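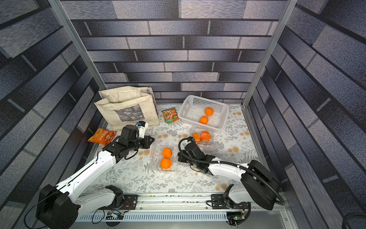 One reader of last year's notes objected that pattern is what people buy when they can't afford a view, and asked why it needed a whole evening. It needs a whole evening as the timetable has already been printed. The objection is also a fair place to start, given that most of the wallpaper trade was built on it.

Print this page | E-mail this page

Surface and Pretence: Session 4
Repeats, and how to hide them

A repeat is the smallest piece of a design that can be laid next to itself without anybody having to draw anything new. Drawing costs money, so the whole history of cheap pattern is the history of drawing as little as possible and hoping the customer stands well back.

You need 2 terms tonight. In a straight match, the motif sits level with its neighbour on the next strip. In a half drop, each strip is shifted down by half a repeat, so the eye travels diagonally and takes longer to catch you out. Half drops waste more paper. The old Ovdale pattern books mention this in very small type.
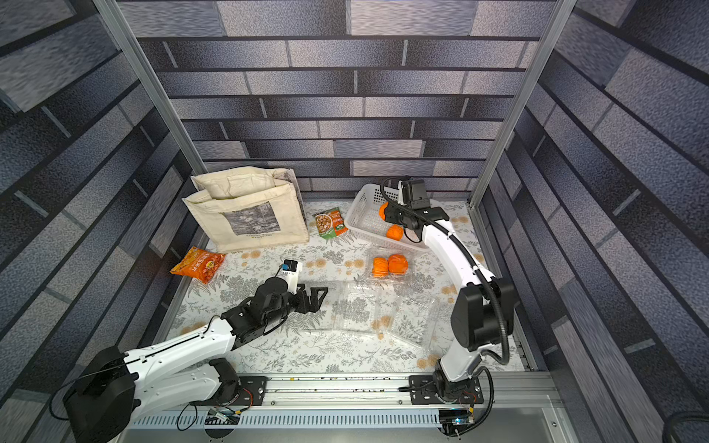

Imitation has its own difficulties. A pattern of flowers only has to be pleasant, whereas a pattern pretending to be a building material has to behave like one, and our eyes are surprisingly well informed about walls. Printed brick gives itself away at the corners, where real courses would have to turn and paper ones simply arrive. Designers fall back on mottling each brick and putting dark bands between the rows, which keeps you busy looking at the surface. Ferns on a tablecloth have an easier life — no one has ever leaned on one to see if it would hold.

The Vorutum mill worked the other way and sold its imitation marble as an improvement on marble. Its catalogue promised "up to 90 years without a vein out of place". The mill lasted a good deal less. We will look at the Yazzie sample book after the break, including the page where somebody has corrected the marble in pencil.

Scale is the last thing to watch. A motif that looks generous on a sample card can look like a rash across a dining room. Always ask to see a full width, and walk backwards from it until you reach furniture. 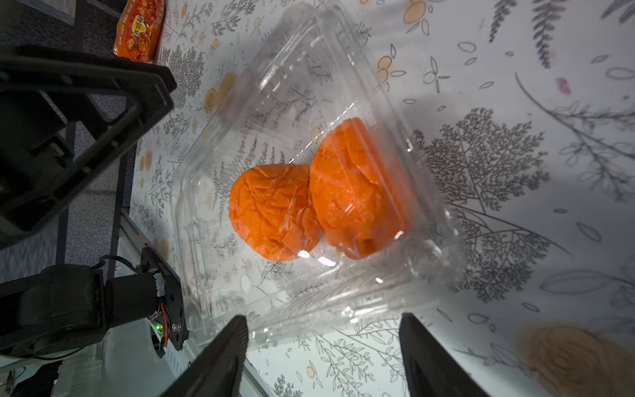
Before next session

Find a repeat at home and trace one complete unit. Curtains count. So do bus seats, if your nerve is good.

Write 100 words on where the join is and how hard somebody tried to hide it. Trade words are allowed provided you know what they mean.

Bring tracing paper. The Prilleck room has a cupboard marked TRACING PAPER, which contains tea towels.

Related handouts
- Session 3: Stripes and other easy money
- Session 5: Flock, and the cleaning of flock
- Reading list, May revision
- Painting wood to look like better wood

Surface and Pretence, Prilleck Evening Classes | Page updated 6/28/24 | Contact the course office | Copyright Prilleck Evening Classes | Back to top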